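How to Clear Out a Junk Drawer and Keep It Cleared

By Baiba Ramanauskas

My kitchen drawer stopped opening all the way in December, and I went on reaching in sideways with two fingers until spring (I'm not proud of it). There was a potato masher standing on its edge in there, and behind it was every battery, twist tie and takeout menu this family has ever brought home. If yours is anything like that, set aside an afternoon, put the kettle on and come along with me.

What you'll need

A bin or box that is bigger than you think you need, a trash bag, a damp cloth, a few small containers and a pen with masking tape for labels. Please don't go shopping for drawer dividers yet! I did that the first time, and they were an inch too tall.

Step 1: Take everything out

I mean everything, down to the crumbs. Pull the drawer right out if it will come, and tip it gently onto an old towel. If it's on the older kind of runner, lift the front a little as you pull, and have somebody hold the other end if it's heavy. Vacuum the corners, wipe it down and leave it out to dry while you do the rest.

Step 2: Sort by the job, and don't stop to think

My neighbor Marisol Ayala taught me to sort by what a thing is for and never mind what it looks like. So tape goes with scissors and string, because you wrap parcels with all three. Candles go with matches. Pick up one item at a time, decide, and put it down in a pile. Anything that makes you hesitate goes into the bin to be dealt with later, and you carry on.

Things that belong in another room get their own spot too. A plain open bin with a handle hole is very nice for this, as you can hook your fingers in and carry the whole lot around the house in one trip.
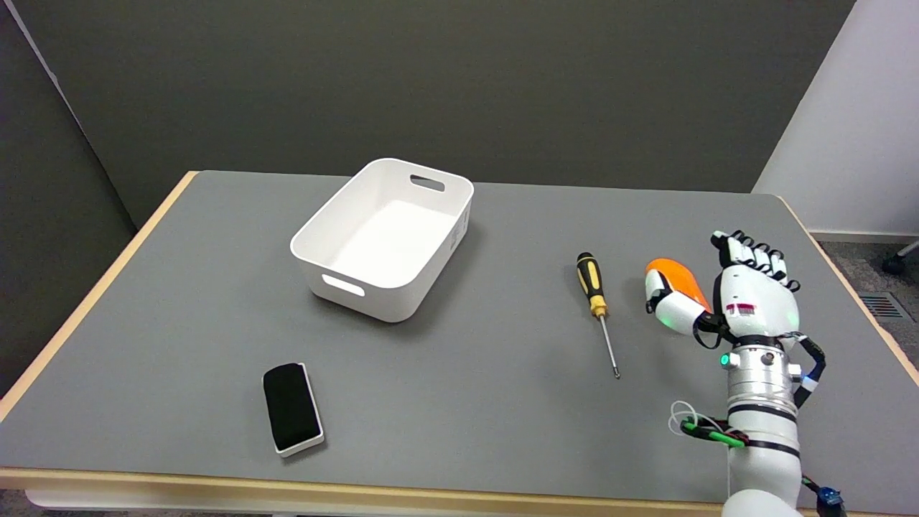
Step 3: Go through the maybes

Now sit down, with your tea, and be kind but firm. Keys that fit no lock in the house can go. So can dried-up pens, and do test them all on scrap paper, even the good-looking ones. Batteries shouldn't go in the kitchen trash; keep the dead ones in a jar and take them to a drop-off point, and put a bit of tape over the ends while you're at it. I let myself keep 5 things for no reason at all. One of mine is a bottle opener from a trip to Kandetti that has never opened a bottle.

Step 4: Put it back in zones

The things you grab every day go at the front. Ours are scissors, tape, a pen and the flashlight. The once-a-month things go in the middle, and spare bulbs and birthday candles live at the back. Check boxes, mint tins and the lids of old food tubs make perfectly good dividers. Move them around until they stop sliding, then label them.

Step 5: Give it a little look now and then

I open mine on the first of the month and take out whatever has wandered in. It's a five-minute job if you don't start reading the menus. My daughter says the drawer still rattles, and it does, but it opens all the way.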